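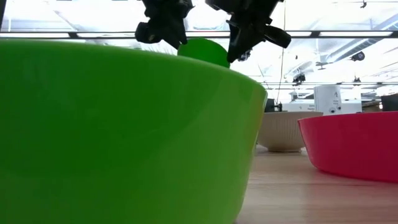 Robots / Home

"Dishes, sure. Ask me about laundry and I'll leave," says Zineb Erraji, who works on chore robots at Zallstead. Bowls are slow going. Her target is 7 seconds a bowl, teh arms aren't there.
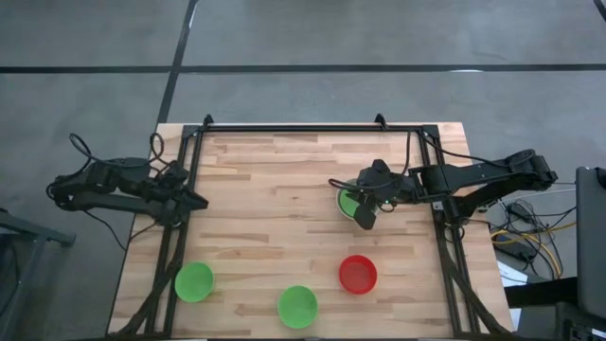 Two arms, four bowls, one in reach of the gripper.

Ready for kitchens? "No. Not by November either." Shop floor maybe sooner. Some 600 practice runs so far, she wants 800 more.
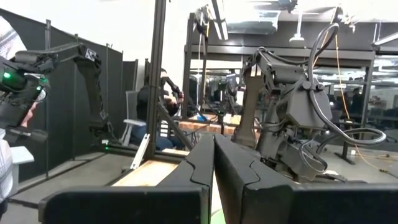

Arms and people at work on the floor.

"My mother does it faster. She's 67."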